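Flurnville bin-picking fault

The Flurnville bin-picking fault was a recurring failure in a robot picking cell run by the firm Sustano at its Flurnville site. Over 100 test runs, the arm stopped without warning in 30 of them. Sustano called the fault "intermittent" and at first blamed the picking software, a claim that has not aged well.

The cell used an industrial arm to lift mixed household items and toys out of a metal bin. Shabani Muriithi, who kept the run log, noted that stops came mostly when the wrist turned far to reach items close to a wall. Two software updates, sold internally as fixes, made no difference that the log can show.
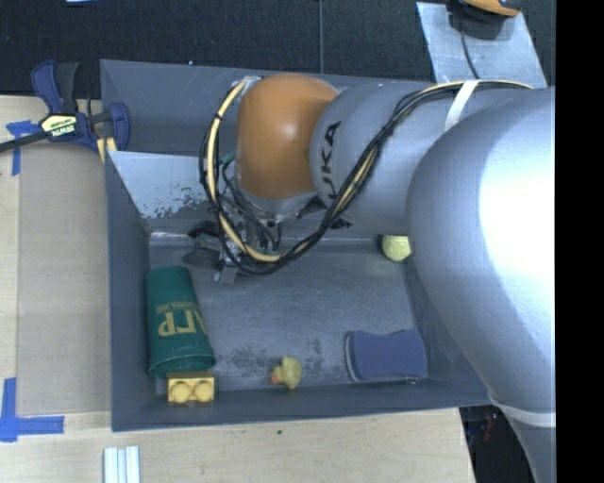

Why did the arm stop when it reached toward the walls?
The gripper's signal cable was pulled tight at large wrist angles, and a worn connector briefly lost contact. The controller read this as a fault and halted the arm.

That explanation comes from an inspection by Ida Kuhlmann in May. She rerouted the cable with more slack and replaced the connector. Sustano then reported 70 runs without a stop. Haziq Goh of the consulting firm Mellor has questioned the figure, noting that the new runs included fewer items placed near the walls. The full log for them was not released.

Safety claims are also disputed. Sustano described every stop as "safe," but in 9 cases the gripper opened as the signal dropped, and the item fell. No injuries were recorded. Nelu Roman argued that a dropped item should count as a separate failure, and the company's summary still lists it under "other."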